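スポーツ測定論II 第6回配布資料
速球投手の投球負荷とオーバー配分

担当:Razia Sandhu
前回の続き。前回資料の末尾にある「試合単位の負荷」の節を読んでいない者は、先に目を通しておくこと。

1. 用語の整理

本講義では、クリケットの投手(bowler)のうち速球系に属する者を対象とする。スピン系の投手は助走と接地衝撃の大きさが異なるため、同じ式には入れない。混成型の投手(試合中に速球とスピンを投げ分ける者)は第9回で扱う。

オーバー:有効投球6球の単位。ワイドとノーボールは有効投球に数えないが、身体への負荷としては数える。記録上の球数と負荷計算上の球数は一致しない。
スペル:同一投手が同じエンドから一球おきのオーバーで連続して担当する区間。中断をはさんだ場合の扱いは3節を参照。
ワークロード:本資料では一定期間内の総投球数に強度係数を掛けた値をいう。文献によっては強度係数を含まない総投球数だけを指すので、引用の際は定義を確認すること。

2. 負荷の算出

日ごとの負荷Lを次のように置く。

L = N × k

Nはその日の全投球数で、ワイド、ノーボール、練習ネットでの投球を含む。kは強度係数で、試合の投球を1.0とする。ネットの投球はコーチの指示した強度により0.6から0.9の値を取る。ウォームアップの投球は0.5とし、助走なしの投球は算入しない。

強度係数は主観的な申告に依存している。同じネット練習でも、投手の申告とコーチの申告は食い違う。演習ではコーチの申告値を採用し、投手の申告値は別の列に残しておく。二つの列の平均を取ってはならない。

例題1 ある投手が試合で18オーバーを投げ、ワイド3、ノーボール1を記録した。同日朝のウォームアップは20球であった。
有効投球は 18 × 6 = 108。無効球を加えて試合の投球数は112。
試合分 112 × 1.0 = 112
ウォームアップ分 20 × 0.5 = 10
L = 122

ウォームアップの球数は公式記録に残らない。この例で公式記録のみを用いると、L = 108となり、14の過小評価になる。連戦ではこの差が累積する。

3. スペルの区切り

昼食、ティー、降雨による中断の前後で同じ投手が投げた場合、公式の記録員はこれを一つのスペルとして書くことがある。負荷の観点からは、投手が体温を失い再びウォームアップを行ったかどうかが問題になる。本講義では30分以上の中断で区切り、それより短い中断では区切らない。

この基準は便宜的なものである。気温の低い会場では短い中断でも筋温が下がると考えられるが、会場別に閾値を変えると投手間の比較が難しくなる。閾値を変えた解析を提出する場合は、表の脚注に使用した値を明記する。

給水による中断は区切りに数えない。

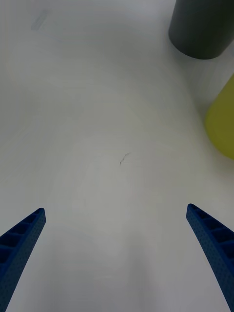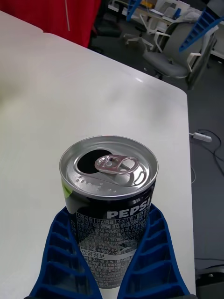

図1:白い天板 図2:白い台上のペプシ缶(開栓済み)

4. 短期負荷と長期負荷

短期負荷は直近7日のLの合計、長期負荷は直近28日のLの合計を4で割った値とする。両者の比をRとする。

R = 短期負荷 ÷ 長期負荷

Rが大きいことは、その投手が慣れている量を超えて投げていることを示す。ただし、分子の7日間は分母の28日間にも含まれており、二つの量は独立ではない。この重複のため、Rの変動は見かけ上小さくなる。重複を除いた定義(直近7日と、その前の21日の週平均の比)を用いる報告もある。演習では両方を計算し、結果が分かれた投手について所見を述べること。

例題2 直近7日のL合計が240、その前の21日のL合計が360である。
重複ありの長期負荷 (240 + 360) ÷ 4 = 150、R = 1.60
重複なしの長期負荷 360 ÷ 3 = 120、R = 2.00

同じ投手で値が1.60と2.00に分かれる。閾値を1.8に置いていれば、定義の選択だけで警告の有無が変わる。

長期負荷がゼロに近い投手(故障明け、シーズン初回の登板)ではRは発散する。この場合はRを用いず、Lの絶対値で管理する。

5. 演習データについて

使用するデータはTongateクラブの1シーズン分の投球記録で、行数は1,834である。1行が1オーバーに対応する。1球単位の記録ではないため、オーバー内の球速低下は解析できない。

列の構成は次のとおり。
match 試合番号
innings イニング番号
bowler 投手番号(氏名は除いてある)
over_no イニング内のオーバー番号
end 投球エンド
legal 有効投球数
extra ワイドとノーボールの合計
start 開始時刻

startは手入力であり、同一時刻の行が連続する箇所がある。入力担当のTrevor Hollisによれば、複数のオーバーをまとめて後から入力した試合が含まれる。該当試合ではスペル間の中断時間を算出できないので、3節の区切りを適用せず、over_noの連続性だけで判定する。over_noの差が2であれば同一スペル、それより大きければ別のスペルとみなす。

legalが6未満の行は誤りとは限らない。イニングの終了、投手の負傷退場、天候による打ち切りで生じる。削除せず、そのまま集計に含めること。

6. チーム内の配分

テスト形式では1日90オーバーを目安とし、主に4人から5人の投手で分担する。速球投手が3人、スピン投手が1人の編成では、スピン投手が長いスペルを担当できるかどうかで速球投手の負荷が決まる。スピン投手が早い段階で打ち込まれて交代すると、その分は速球投手に戻る。敗戦が続く遠征チームで速球投手の負荷が急増する場合、打撃側の要因も検討する必要がある。自軍の打撃が短時間で終わると、投手の休養時間が短くなるからである。

したがって、投手の負荷表には自軍のイニングの長さを併記する。併記の様式はWultaの様式に従う(教材フォルダに置いてある)。旧様式では休養時間の欄が分単位と時間単位で混在していたので使わないこと。

新球は80オーバー経過後に取得できる。新球の直前に速球投手を休ませる運用が一般的で、over_noで70番台後半の行にはスピン投手と補助投手が多い。投手別の平均失点をオーバー番号で補正せずに比較すると、補助投手の値には使い古した球の条件が強く反映される。

7. 課題

(1) 投手ごとに日別のLを算出する。ウォームアップ分は一律20球と仮定し、仮定であることを書く。
(2) Rを重複あり、重複なしの両方で求め、時系列の図に示す。
(3) 最も負荷の高かった投手について、配分の変更案を一つ作る。変更後に他の投手のRがどう動くかも示すこと。

レポート本文は最大4,000字。図表と脚注は字数に含めない。提出は土曜日の正午まで、2人1組での提出も認める。その場合は各自の担当箇所を表紙に記入する。

次回は打者側の負荷(走塁距離と守備時間)を扱う。電卓持参。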